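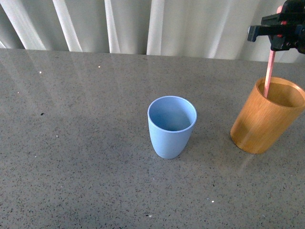 Posted by hayley_treloar » August 27, 2022 » Home Water Treatment / Softeners and Conditioning

Softener regenerates every 700 gallons, still reads 3 grains at the kitchen tap

We moved to the Grillthorpe side of town in February and inherited a Tikuder single-tank metered softener. One cubic foot of resin according to the label, standard gel type, no idea how old. City water from the Vosdale plant, chlorinated. I tested the raw water at the outside spigot at 17 grains per gallon with a drop-count kit.

The previous owner had the valve set to regenerate after 700 gallons with a salt dose of 10 pounds. By my arithmetic that's 11,900 grains removed per cycle, which is far below what a cubic foot should manage on that much salt. So I assumed there was a lot of reserve built in and planned to stretch the interval. Before changing anything I tested the kitchen cold tap and got 3 grains. I expected zero.

What I've done so far:

Confirmed the bypass valve is fully in the service position. Confirmed there is salt and that the brine tank has water in it. Ran a manual regeneration overnight and tested again in the morning. Same 3 grains.

The counters show it too. The kitchen one is polished and speckled gray, and it sits in front of the window, so when the light comes through the curtain any dried ring on it is obvious from across the room. I can wipe it with vinegar-free cleaner and the ring comes back with the next drip.

Is the resin finished, or am I looking in the wrong place? I'd like to avoid a rebed if the cause is something smaller.

---

Floarea_S wrote:

Is the kitchen cold tap softened at all? In a lot of houses it's deliberately plumbed off the hard line. Test a hot tap, or better, test right at the softener outlet.

---

hayley_treloar wrote:

It's on the softened line. I traced the pipe in the crawl space. Hot at the bathroom also gives 3. There is no sample port at the softener outlet, but the laundry tap is the first branch after it and reads the same.

---

kwaweru wrote:

Resin. Chlorinated city water attacks the crosslinking, the beads swell and go soft, and capacity drops year by year. If the previous owner had to bring the interval down to 700 gallons to keep the water acceptable, that tells you what the capacity had become. Rebed it with ten percent crosslink and move on.

---

iida.toivonen wrote:

I don't agree with going straight to the resin. Look at the timing of the reading. She regenerated overnight and tested in the morning, when the bed was as fresh as it gets. Worn resin has less capacity, but it should still deliver close to zero at the beginning of the cycle and then break through early. A reading that is the same before and after regeneration points to one of two things:

1. Hard water is passing around the bed and mixing with soft water. Bypass seals, the O-ring between the riser tube and the valve, or worn seals and spacers in the valve body.

2. The regeneration isn't happening properly, so the bed is never recharged. Usually no brine draw. In that case I would expect the reading to climb toward raw hardness within a few cycles, and hers hasn't.

Hayley, do you have readings across a full cycle? One near the start, one in the middle, one just before it regenerates. A flat line means bypass. A rising curve means capacity.

---

kwaweru wrote:

Flat leakage also happens with fouled resin and with low salt doses. You can't rule the bed out from one sample.

---

iida.toivonen wrote:

Low salt dose, yes. Hers is 10 pounds on a cubic foot, which is not low. At that dose and 17 grains raw, leakage of 3 is too high for a bed in decent condition. Fouling I'll grant you, though there has been no mention of iron.

---

hayley_treloar wrote:

Iron strip shows nothing detectable. No staining in the toilet tanks either. I only have the two readings, before and after the manual regeneration. I'll collect a proper series from the laundry tap.

---

W_Brannigan wrote:

While you wait for the cycle to run out, check the brine draw. It doesn't need any parts.

Take the lid off the brine tank and mark the water level on the wall of the well with a grease pencil. Start a manual regeneration. Once the valve is in the brine position the level should fall steadily until the air check closes. If it stays put, clean the injector and the screen behind it. If it rises, you have a plugged injector or a restricted drain line and the valve is pushing water the wrong way.

Also, which test kit? Some of the older Ene kits are one drop per grain and some are one drop per ten parts per million. I've watched people mix up the two scales and chase a problem that wasn't there.

---

hayley_treloar wrote:

It is an Ene kit. The bottle says one drop per grain, and the endpoint is red to blue. I ran distilled water through it as a blank and it was blue from the start, so the reagent seems fine.

Will do the brine draw this evening.

---

Floarea_S wrote:

Rinse the vial with the sample water before each test, by the way. A film of hard water left in it is enough to give you a false drop.

---

hayley_treloar wrote:

Brine draw result: level fell the whole time, air check closed with the float cage at the bottom, no air in the line that I could see. Refill came back to my pencil mark. I tasted the drain water during the draw and it was very salty, then faded during the slow rinse.

So regeneration looks normal to me.

---

kwaweru wrote:

Then the brine side is fine, agreed. My money is still on the bed. What does the pressure drop do with two taps running? Mushy resin packs down and restricts flow.

---

hayley_treloar wrote:

No change in flow between service and bypass that I can notice. No gauges on the line, so that's by feel.

---

hayley_treloar wrote:

Series from the laundry tap, one full cycle, vial rinsed each time:

Just after regeneration: 3
Middle of the cycle: 3
Last reading before the meter hit zero: 3

I also tried something I hadn't planned. With the tap at a trickle it read 3. With the tap wide open plus the shower running it went down to between 1 and 2. I repeated that and got the same pattern.

---

iida.toivonen wrote:

Flat. That's mixing. I'd want to be careful with the flow result, since how the split changes with flow depends on which path is leaking, but exhausted resin would give you worse water at high flow, and yours gets better.

Does your valve have a blending adjustment? Several of the Tikuder heads were sold with a mixing screw on the back, under a plastic cap, meant for people who wanted some hardness left in. Check that before you pull the head off to look at the riser O-ring.

---

W_Brannigan wrote:

Seconding the mixing screw. On the ones I've serviced it's behind the meter cable, flat slot, clockwise closes it. Turn it gently. The seat is plastic.

---

hayley_treloar wrote:

There is a cap and there is a screw. It was open by a turn and a half. I've closed it and run the line for several minutes. Laundry tap: first drop goes straight to blue. Kitchen tap the same after flushing.

Next question, then. With the leakage gone, can I raise the interval above 700?

---

kwaweru wrote:

Fair enough on the screw. I still think that bed has lost capacity and you should find out how much. Leave the dose alone, raise the interval in small steps, and test before each regeneration. When the last reading of the cycle is no longer zero, go back one step and leave it there.

---

iida.toivonen wrote:

Same advice from me, except I'd reduce the salt first. 10 pounds for 11,900 grains is poor efficiency. Six pounds should cover that load on a healthy cubic foot with room to spare. If it holds zero to the end at six, then stretch the gallons.

---

kwaweru wrote:

Changing salt first on resin of unknown age means you won't know which variable moved. Interval first gives her the capacity at a known dose.

---

Floarea_S wrote:

Either order works if she changes one setting at a time. Write the date and the settings on tape and stick it to the brine tank.

---

hayley_treloar wrote:

Going with the interval first, as the dose stays put and I already have readings at 10 pounds. Tape is on the tank. I'll post the end-of-cycle numbers in this thread when I have them.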